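Good Practice for Household Demonstration Recording with Hand-Held Grippers

Project report, second-year group project in Robotics and Automation

Summary

The project set out to write and test a short code of practice for recording manipulation tasks in private homes with a hand-held gripper. The code was prepared for the Plulow recording programme, in which students carry out everyday tasks and submit the recordings for use in robot learning. The project lasted one term and ended in May. The code has 4 sections: consent, preparation of the room, handling of liquids, and review before submission.

1. Background

Existing safety rules for industrial robots assume a fenced cell, trained staff and a fixed machine. A hand-held gripper used in a bedroom or kitchen meets none of these conditions. The person holding it supplies all of the movement, so the main risks are those of ordinary housework, together with those that come from recording inside someone's home.

Before the project began, contributors to Plulow worked from a single page of instructions. It dealt with charging and file transfer and said very little about privacy or spills. Two earlier student groups had asked for fuller guidance, and their notes were made available to us.

2. Method

We reviewed 700 recordings already held by the programme and noted each case in which a rule might have changed what was done. We then drafted the code and gave it to two groups of contributors, known in this report as Skelus and Giko after the names of their shared folders. Skelus worked with the full text and Giko with a one-page checklist. Both groups were asked to record drinks, containers and small household objects on tables, in rooms that were in normal use.

The question of tidiness took up more of our time than expected. An early draft required all surfaces near the task to be cleared. Contributors objected that this removed the very conditions the programme wished to record, and the reviewers agreed with them.
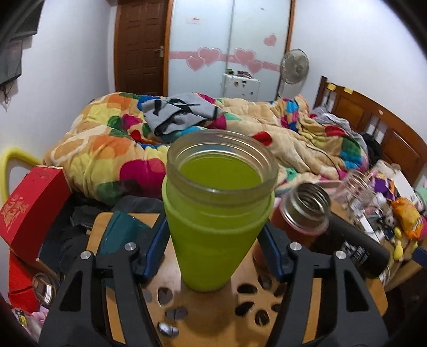 The final text therefore separates the working area from the background. Within reach of the gripper, contributors must remove anything sharp, anything fragile that is not part of the task, and any electrical item that a spill could reach. Beyond that distance the room may be left as it is, provided that it has been checked for private material.

3. The rules on liquids

An open vessel should be placed on a flat, stable surface and kept away from its edge. The contributor should hold the gripper still before closing the fingers and should close them slowly. A soft cup must not be squeezed more than is needed to hold it. Hot drinks are not permitted. Where the surface has gaps or openings through which liquid could run, the floor beneath should be checked first and any cables moved.

4. The rules on privacy

Every adult living in the home must agree in writing before recording starts. Letters, medicine labels, family photographs and lit screens should be put away or turned over. Consent may be withdrawn at any time before the files are released — the form states this in its first line.

5. Results

Giko submitted its recordings sooner, but more of them were returned for missing consent details. Skelus made fewer such errors and reported that the text was too long to consult during a session. We combined the two, so that the checklist is used in the room and the full text is read beforehand.

The file names produced by Peng, the upload tool, caused a separate difficulty. They included the contributor's account name, and this has since been replaced by a code.

6. Limits and further work

Both groups were made up of students living in rented rooms or with their families, and the code has not been tried in homes with small children. The programme plans to hold 3,000 recordings by the end of the next stage, of which 2,000 are to be made under the new code. We recommend that the section on liquids be reviewed once the first of these have been checked, and that a translated checklist be prepared for households where English is not the main language.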